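Chapter 4
When the folding table gets new hands

I spent my first summer after school in a laundry, folding hotel towels, and I was hopeless for a fortnight (my supervisor used to shake mine out and hand them back without a word). So I have a soft spot for this chapter! We looked at warehouses and car plants in Chapter 3, where most of what gets moved is stiff and boxy. Now we come to cloth, and to the people who have always handled it by hand.

Most of what follows draws on my visits to Bilska, a workwear and linen service with 21 people on its finishing floor, and to Drerkiseo, the firm that teaches robot arms to fold for them. Teaching is the right word, I think. A T-shirt never lands the same way twice, and somebody has to decide what counts as a good fold before any machine can be asked to make one. 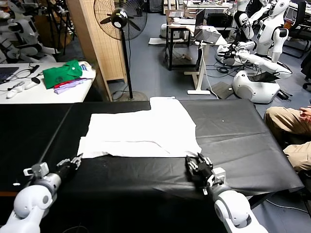 When I asked the finishing staff at Bilska how they fold a shirt, almost all of them said "you just do it", and then stood there laughing at their own hands. They'd never had to put it into words. Do you smooth the hem first or the sleeve? How do you know there's a crease underneath when you can't see it? Liv Brekke had folded there for 20 years, and she ended up spending two afternoons a week explaining this sort of thing to engineers. Her job title didn't change until the following November, and neither did her pay, which is a point we'll come back to in section 4.3.

I'd like you to keep that in mind as you read, as it's easy to talk about automation as something that arrives in a crate one morning and either takes your job or doesn't. At Bilska it crept in sideways. First there were visitors with laptops, then a new rota, then a long argument over who should be called when a sleeve got bunched up and the arms had to be stopped. Was that a folder's job or a technician's? The folders said they were the ones who knew cloth. The technicians said they were the ones who'd get the blame.

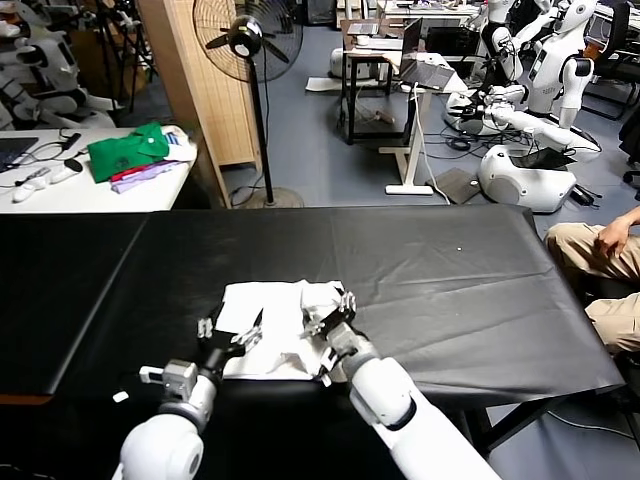
Kolář, who read a draft of this chapter, wrote in the margin that I was being too gentle: the argument had never been about sleeves, it was about who got to press stop, and on a piece-rate floor whoever presses stop is spending other people's wages.

Fair enough, and I've left the comment in. Piece rates get a section of their own (4.2), with the old and new pay sheets set side by side, and you'll want a pencil for that one. After that we go over to Brilletby, a smaller place where the staff were asked for their views before anything was ordered, and where two of the folders turned the whole idea down flat.

Before you start on 4.1, pick a task you do with your hands at work or at home and write out the steps for a stranger. Keep the page, you'll need it for the exercise at the end of the chapter.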